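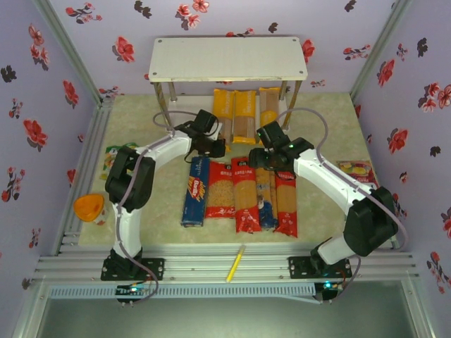

### Category: dry goods / pasta / lower shelf

Part of **Flelton Pantry**, a set of 2,035 labeled photos of small shelves and what people keep on them. The old project page said 3,000. I have never found the other photos, and I don't think they were ever there.

I took over this folder from Dwight Perron and rewrote most of the notes. Read them before you trust the labels.

#### What a label covers

| field | values | my opinion |
|---|---|---|
| `item` | pasta, rice, flour, cans, other | mostly fine |
| `level` | top, lower, floor | fine |
| `spacing` | touching, gap, mixed | useful |
| `open` | yes, no, unknown | use "unknown" more |
| `tidy` | 0 or 1 | I would ignore it |

The photo at the start of this file is `pasta`, `lower`, `mixed`. Two of the yellow packages lie right next to each other and the third is set apart. The white top board has nothing on it, and `level` refers to where the food is, so the top board gets no entry.

#### About `tidy`

I don't believe in this field. Gladys Montoya and Arnulfo Ayala both labeled the same batch of around 200 photos, and they disagreed constantly. Gladys wanted even gaps. Arnulfo gave a 1 to anything that hadn't fallen over. Both are reasonable ways to run a pantry, and they can't share a column.

Take the three pasta packages again. They all lie lengthwise, so Arnulfo says 1. The spacing is uneven, so Gladys says 0. The file has a 1, for no better reason than that his pass was merged last. If you need a measure of order, build your own from `spacing`.

#### About package color

Several people have asked whether they can sort pasta by package color. Please don't. Yellow in this category only means yellow. It doesn't give you the shape, the brand or the cooking time. Where noodles show through a clear section, as on the middle package here, you can at least say they are light brown noodles. I would stop there.

The `brand` field was dropped after Lizeth Huanca found Curnari entered for packages whose names couldn't be read in the photo. Someone had been guessing from color.

#### Backgrounds

Flowered walls are common in this category. Red and dark flowers on lavender are pretty, but check that your results aren't just a wallpaper detector. Split by background first, then by item.

#### Known problems

- `open` was filled in as "no" by default until August. Treat older "no" values as "unknown".
- `shelf_depth` is an estimate by eye. Skip it.
- The Brudimholm subset uses "bottom" where we use `lower`. Not yet fixed.

Corrections go to Lizeth, who merges them on Thursday. Include the row number and say what you can see in the photo.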